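Sturnuvow Tabletop Pick Set

Hello, and thanks for stopping by! Sturnuvow is a collection of teleoperated demonstrations on a wooden table, gathered so an arm can learn to handle the ordinary clutter people leave lying about.
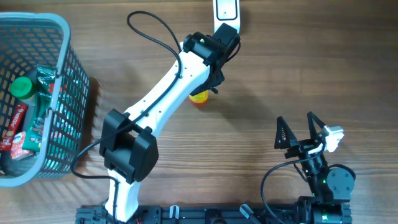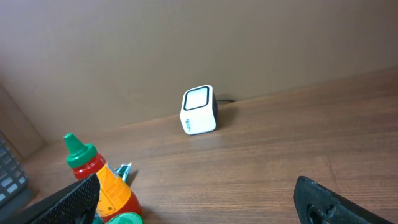
A view over the table, then one from the gripper.

The current release has 655 episodes, most of them around 30 seconds long. We began in April with a much smaller batch (the old Zalberg split, 266 episodes, still included) and have kept adding since — slowly, I'll admit, as resetting a table by hand is tiring work. Another 48 failed attempts live in their own folder, and please don't toss them out, as they're lovely for training a success classifier.

Colour balance drifts a little with the daylight. We've left it alone.

Please cite as: Bhuiyan, Sturnuvow Tabletop Pick Set, Stostholm.
Last updated Oct 8, 2024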